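# How Pretend Food Is Made

Pretend food is food you can play with but can't eat. It can be a hard banana, a slice of orange, a felt pizza or a soft bottle of sauce. Children use it to play restaurant, store and picnic, and grown-ups have been making it for a very long time. Before factories, families carved it from wood or shaped it from clay and salt dough.

## Picking what to make

A toy maker can't copy every food in the world, so the first job is choosing. The best foods for a play kitchen are ones that a child knows right away. A banana works well. It is long, curved and yellow, and hardly anything else looks like it. Mashed potatoes are much harder, because a lump of pale plastic could be almost anything.

Luminița Stoica designs pretend food for a small company called Halilović. Her newest play set has 24 pieces. She starts each one by buying the real food and drawing it from the top, the side and the end.

"Then I take things away," she says. "A real strawberry has lots of seeds. Mine has just enough for you to say strawberry."

Leaving things out is called simplifying. Cartoon artists do it too. If you draw a face with two dots and a line, you have simplified a face.

## Hard food

Most hard pretend food is plastic. It is made with a mold, a block of metal with a hollow space inside. The space is the shape of the food. Plastic is melted and pushed into the mold, and when it cools it becomes hard and keeps the shape. The mold opens, and out comes an orange slice or a slice of bread.

Look closely at a plastic toy and you may find a thin raised line running along it. The line is a seam. It shows where two halves met.

Wooden food is cut and sanded instead. A machine called a lathe spins the wood while a sharp tool shaves it down. Lathes are good at making round things like apples and eggs. Afterward the pieces are painted. At Halilović the painted pieces sit on racks for 72 hours before anyone packs them, so the paint has time to get hard all the way through.

## Soft food

Soft pretend food is sewn. Plush is a fuzzy cloth, the same kind used for teddy bears. The flat cloth is cut into shapes called pattern pieces. Two or more pieces are sewn together inside out, with a small gap left open. Then the whole thing is turned right side out through the gap, filled with stuffing, and sewn shut.

Words and pictures on soft toys are often embroidered, which means they are drawn with thread. A sewing machine run by a computer can stitch a whole label. The thread goes back and forth, very close together, until it covers the cloth. You can feel embroidered letters with your fingertip, because they stand up a little.

## The right size

Pretend food is not always the same size as real food. A toy watermelon is usually much smaller than a real one, or it would fill the whole toy oven. A toy pea is usually much bigger, and there is an important reason. Small pieces can choke babies and very young children. Toys with small parts should be kept away from them, and the box should say so.

Dishes come in different sizes too. Some children play with tiny cups, and some use a real bowl and plate from the kitchen. Both are fine. Plates that can't break are better if you are playing on a hard floor.

## Washing up

Hard plastic food can usually be washed in warm, soapy water. Rinse it and let it dry on a towel. Wooden food should be wiped with a damp cloth and never soaked, because wood swells when it takes in water. Soft food often has a tag that tells you how to wash it. If the toy has a battery inside, ask a grown-up first.

## Some things to look at

The first picture has a yellow toy banana, an orange slice, a plate, a bowl and a mug. In the second there is a black box that looks like a small oven or microwave. The last one has a plush ketchup bottle. It is upside down, so the stitched words are upside down too.

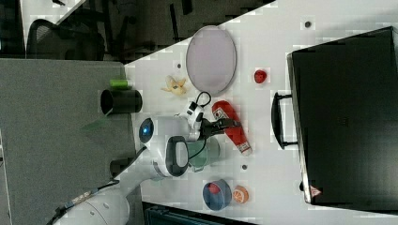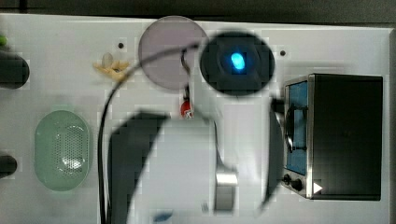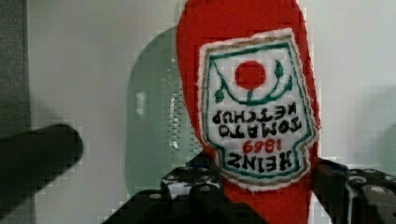

**Why is so much pretend food painted or dyed in very bright colors?**

Bright colors help children tell the foods apart quickly, even from across a room. Real food can be many shades at once, and it changes as it gets older. A toy maker usually picks the one color that people think of first, such as yellow for a banana or red for a tomato, and uses it for most of the toy.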